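Task readiness checklist: transfer of sliced baked goods from storage container to tray
Site: Primham test kitchen
Revision 7, December 2023
Checked by: Catrin Ellis
Comments open to: Hywel Voyle, Gijs Willems, Toon Dewulf, Eleri Ifans

Scope

The checklist covers one chore: slices out of a clip-lid plastic container, onto a dark rectangular tray, laid flat with gaps. The question for each item is whether the Salari arm with the Zurnano two-finger hand could be signed off to do it on a counter where people also prepare food. Ratings are PASS, PASS WITH LIMITS, FAIL and NOT TESTED. The human method is the reference for all items.

Section A. Work area

A1. Counter height and reach within arm envelope. PASS.

A2. Surface finish. PASS WITH LIMITS. Speckled stone in cream, gray and beige gives the depth camera trouble at low angles. Crumbs are close in color to the flecks and are missed by the debris check. On a plain steel bench the same check works.

A3. Light. PASS WITH LIMITS. Frosted windows behind the counter give soft light, but the rim of a clear container still throws a reflection. Repeat in August, when the sun is higher.

A4. Loose items near the work. PASS. Wood-grain boards left on the counter are mapped as fixed obstacles. Acceptable, but the arm won't move one out of the way.

Section B. Container

B1. Clips open and clear of the hand path. PASS WITH LIMITS. The hand can release a clip if the container is held down by a fixture. Without one, the container slides.

B2. Container walls detected. FAIL. Clear plastic is read as empty space in part of the runs. Contact with the wall occurred in 10 of 50 attempts. Force limit held each time. No damage to the arm, two cracked containers.

B3. Loose strip or seal inside the container recognized as not food. FAIL. See comment 2.

B4. Slices standing against the wall separated one at a time. FAIL. The hand takes two or crushes one.

Section C. Handling

C1. Grip force on soft crumb. PASS WITH LIMITS. Minimum stable grip leaves a dent in a thick slice. Dents are cosmetic, but the slice tends to break there on release.

C2. Support from below. FAIL. A person puts fingers under the lower edge and lets the slice rest on them. The two-finger hand can only pinch.

C3. Two slices handled at once. NOT TESTED. Needs a second arm. The reference method uses both hands, one slice in each, and corrects one against the other before either is set down.
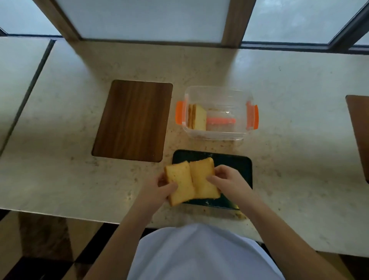 Crabtree has quoted for a second arm and a shared controller. I would not approve the purchase on the strength of C3 alone. Two pinching hands have the same problem as one, and the collision zone over the tray becomes much harder to guard.

C4. Crumb shedding. PASS WITH LIMITS. Crumbs get into the finger joints. Wipe down after each batch and record it on the cleaning sheet.

Section D. Placement

D1. Tray detected. PASS. Dark tray on a pale counter is the easiest target in the whole job.

D2. Slices laid two by two, none overlapping. PASS WITH LIMITS. Good with square slices of even size. Uneven slices are placed by their center point, so the gaps come out wrong and nothing goes back to fix them.

D3. Final adjustment by touch. FAIL. The reference method ends with small pushes at the slice edges. The arm has no equivalent step. We tried a nudge routine and it dragged the slice and tore the crust.

D4. Slice orientation. NOT TESTED. The vision model can't yet tell a crust side from a cut side reliably. 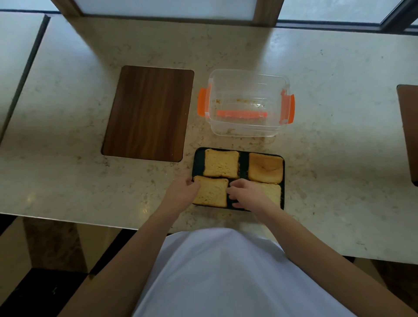
Gijs Willems objects to D3 being rated at all. His view is that spacing by eye is a habit, that a fixed grid insert in the tray would remove the need for it, and that we are marking the arm down for failing to copy a person. I have left the rating in place. The insert is one more part to wash, and it only suits one size of slice.

Section E. Comments received

1. Hywel Voyle, on B2: matte tape around the container rim cut wall contacts in my short trial. It peels in the dishwasher. Has anyone priced opaque containers?

2. Toon Dewulf, on B3: the arm picked up a silicone seal and put it on the tray as a slice. If the tray goes in an oven after that, this is a safety item. Please move it out of handling faults.

Moved — B3 is now a stop condition.

3. Eleri Ifans, on scope: the sheet prices at 349 per container fixture. I can do this chore in less time than it takes to clamp the box.

Section F. Result

Not approved for unattended use. Approved for supervised trials, one arm, empty tray at start, container held in fixture, lid and seal removed by hand beforehand. Next review after the opaque containers arrive.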